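家务劳动技术(选修) 第四讲讲义:抹布,以及我们对它的误解

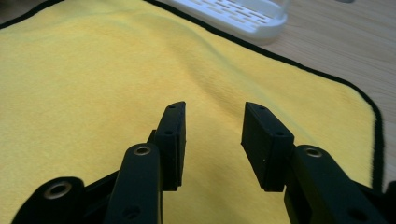

图4-1 平铺在木桌面上的黄色超细纤维布,黑色包边,圆角。

授课:Hannelore Kohlhase
请先读完第一节再来上课。去年有同学读完第二节才来,提的问题都很好,只是全在第一节里答过了。

一、为什么要用一整讲来讲一块布

选这门课的人大多以为自己会擦桌子。我也这样以为过,一直到在Bilholm培训站把一张胡桃木桌擦出了一圈一圈的白痕,被请去和桌子的主人谈话。谈话持续了40分钟,其中有关桌子的部分很短。

擦拭这件事可以拆成三个动作:把脏东西弄松,把它带走,别把它放到别的地方去。多数人做得好第一个,勉强做第二个,第三个基本靠运气。本讲主要讲第三个。

二、超细纤维是什么

常见的超细纤维布由涤纶和锦纶混纺而成,比例多为80比20。纤维在加工时被劈开,截面带棱角,灰尘和油膜就卡在棱角之间。棉布是靠吸水把东西带走的,所以棉布越湿越觉得自己在干活,超细纤维布则微潮最好用。

由此得出几条,考试会考:
洗的时候不放柔顺剂。柔顺剂会在纤维上裹一层膜,布摸上去很高级,擦起来像一张明信片。
不和棉毛巾同洗。它会把棉毛巾掉的毛全部收集起来,再还给你的玻璃。
水温不超过60度,不烘高温,不熨。真有人熨。

三、看布:绒面与包边

拿到一块布,先铺平,再看。图4-1那一块布面绒软,有浅浅的起伏,这种程度的褶皱不影响使用,对折时顺手抹平即可。

要看的是边。包边的作用是防止布边散开,但包边本身不擦东西,它没有绒,线脚又比布面硬。擦漆面、亮光木器和屏幕的时候,边要折到里面去。圆角比直角好折,也不容易翘出来一个小尖,在钢琴盖上留下你的签名。

买布时还可以用手背蹭一下。能挂住皮肤上的细小毛刺,说明纤维是劈开的;滑溜溜地过去了,说明你买的是一块颜色好看的布。Stomine牌的入门款我用过11块,挂手的有几块我就不写了,课上口头说。

四、折法

对折,再对折,得到四层,正反加上翻折,一共八个干净面。一个面擦脏了就换下一个,八个面用完就换布。道理很简单,期末实操时全班仍然有一半人从头到尾用同一面,并且神情坚定。

折好以后用手掌压着走,不要用指尖。指尖的压力集中在几个点上,擦完侧着光一看,桌上有几条平行的道,像有人在那里耙过地。

五、木桌面的擦拭顺序

先干后湿。干布带走浮灰,微潮的布处理指印和杯底印,最后一块干布收水。微潮的标准是:拧到拧不出水,再拧一次。

顺着木纹走,从远处往身前收,每一趟压住上一趟的三分之一。桌上的东西先拿开。绕着花瓶擦一圈不叫擦桌子,叫给花瓶画轮廓。

浅色木面看不出灰,却看得出水渍;深色木面正好相反。Grotar公寓的样板间当年全部换成浅色桌子,理由是显得干净。保洁组每间少花了些力气,后来又在水渍上加倍花了回去。

六、沥水托盘和其他带孔的东西

皂托、沥水盘、碗架这一类,孔里的东西比面上的多。洗法:温水泡一刻钟,软毛刷从背面往正面刷,冲净,立起来晾。白色塑料件不要用钢丝球,划过一次之后,污渍就有了固定住所。

带孔的东西洗完不要直接放在裸木面上,底下垫一块布,水走布里。垫过水的布当天就洗,不要折起来塞回抽屉。我在Miranda疗养院做培训时打开过一只这样的抽屉,至今换气都很浅。

七、颜色分区

本课统一采用四色:红色用于马桶,黄色用于洗手台与浴室台面,绿色用于厨房,蓝色用于桌椅和一般家具。各机构规定不尽相同,到了工作单位以单位为准,不要拿着这份讲义和主管争论。

常有人问,黄布能不能擦桌子。没用过的新布,什么颜色都能擦。可一旦进过浴室,它就是浴室的布了,洗得再干净也回不到餐桌上。这条没有商量,提问请留给别的部分。

八、作业

1. 带一块自己家正在用的抹布来,装在密封袋里。请务必装在密封袋里。
2. 画出四折八面的示意图,标明包边在哪些面上外露,擦亮光漆面时应如何处理。
3. 用微潮的布擦一张桌子,十分钟后侧光检查,写200字记录。写“很干净”的退回重写。

作业交到719室门口的纸箱里,第五讲之前收齐。第五讲讲玻璃,请穿不怕醋的衣服。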